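Search this site
Search
Print this page
E-mail this page

Food Coloring: Frequently Asked Questions

Liquid colors in dropper bottles, from Dark Blue to Fruit Green, and how to use and store them.

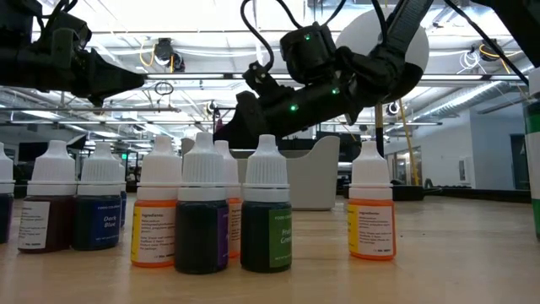

Meron Negussie wrote to us that she had always bought the gel kind and wanted to know whether liquid drops would ruin her buttercream. They won't, if you keep the amount small. Her letter brought in several more on the same subject, so the answers are collected on this page.

How many drops should I use?

Start with two drops for a cup of frosting or batter. Stir it all the way in, scrape the bowl and look again before adding more. Dark colors go further than you expect. For pale shades, put one drop in a spoonful of water and add the water a little at a time.

Why did my frosting change overnight?

Most colors deepen as frosting sits. Blue and red do this the most. If you want a certain shade for a party, mix it the day before and stop a little short of the color you want.

Can I use liquid color in chocolate?

Not in plain melted chocolate. Most liquid colors are water based and even a few drops can make chocolate stiff and grainy. Look for an oil-based color made for candy. Liquid color is fine in a chocolate cake batter, but it won't show much.

The dark bottles all look alike. How do I tell them apart?

Read the label first. If the label is smeared or gone, put one drop on a white saucer and add a teaspoon of water. A dark green and a dark blue can look close to black in the bottle and quite different on the saucer. We also write the color on the cap with a marker, which helps when the bottles are stored in a drawer.

Can I mix my own colors?

Yes. Orange with a very small amount of green gives a brown that is good for tree trunks and teddy bears. Blue and orange together make a dull gray-brown. Write down the number of drops as you go - you will not remember them when the bowl runs out halfway through a cake.

The nozzle is clogged. What now?

Take the cap off and hold the tip under warm water for a minute, with the bottle tilted down so no water runs in. Wipe it with a paper towel. A clean toothpick will clear what is left. Don't squeeze hard on a blocked bottle.

How should I store the bottles?

Upright, caps on tight, in a cupboard away from the stove. They don't need the refrigerator. Follow the date on the bottle, and throw out any color that has lumps or smells off.

How do I get it off my hands and the counter?

For hands, rub in a little cooking oil, then wash with dish soap. For a sealed counter, use a paste of baking soda and water, leave it for 15 minutes and wipe. Bare wood takes up color fast, so put down wax paper before you open anything.

Will it dye Easter eggs?

Yes. Use half a cup of hot water, a teaspoon of white vinegar and 10 to 20 drops of color for each cup.

Print this page
E-mail this page

Comments

Thanasis Tzavaras
The toothpick worked on two of mine. The third was dried solid right through and I threw it out.

Mahlet Jemal
What about royal icing? I added green straight from the bottle and it went too runny to pipe.

Gadisa Degefa
Mahlet, make the icing stiffer than you need and then color it. I hold back the last spoonful of water until the color is in.

Zewditu Tefera
Baking soda took the red off my counter but I had to do it twice. It did nothing for the grout.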